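Itari Gear Handling Cell: planning and budget notes
June 2021
By Kamala Kurup

The Itari cell is sold by Kutonport as a bench-height station for picking, presenting and assembling small gears and shafts. It comes as a two-arm layout with parallel fingers, or as a simulation package on its own. Most buyers take the simulation first and order hardware once the part list has settled. 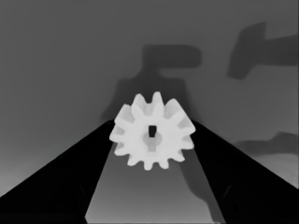

Finger sets are priced separately from the arms. The standard tapered pair costs 540 and suits spur gears, rings and short shafts. Parts with a smooth rim may need a cut finger, and Nuno Barros in our applications office will quote for that from a drawing.

Allow 11 weeks for delivery of a full cell. The simulation package (order code 2143) is sent by download and can be running the same day.

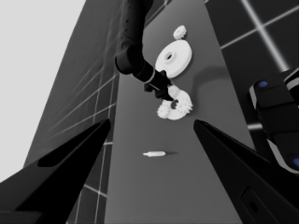 Wrist camera view, simulated cell: second arm gripping in a group of gears, shaft lying nearer.

Budget for the bench as well as the arms. The work surface must be flat, plain and a different tone from the parts — grey under white works well. If your own bench is to be used, send its measurements before ordering so that reach can be checked.
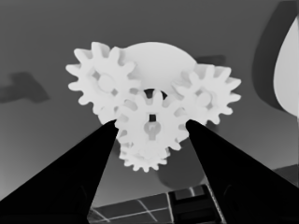

Simulated greyscale view with gears and a smooth disc close together between the fingers.

Training is charged by the day and takes place at our Brerkau site or yours. Two operators can share a place.
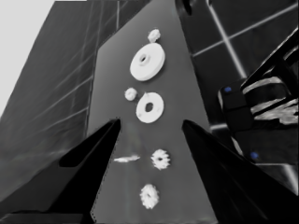

Part variety affects the price more than part count. Each new shape needs its own grip setting, and a mixed table with a large disc, a plain ring, a thin rod and several small toothed gears should be budgeted as a mixed job from the start. Changes made after sign-off are charged at the daily rate. Quotations stay open for 30 days — ask for Asmaa Bouzid in sales.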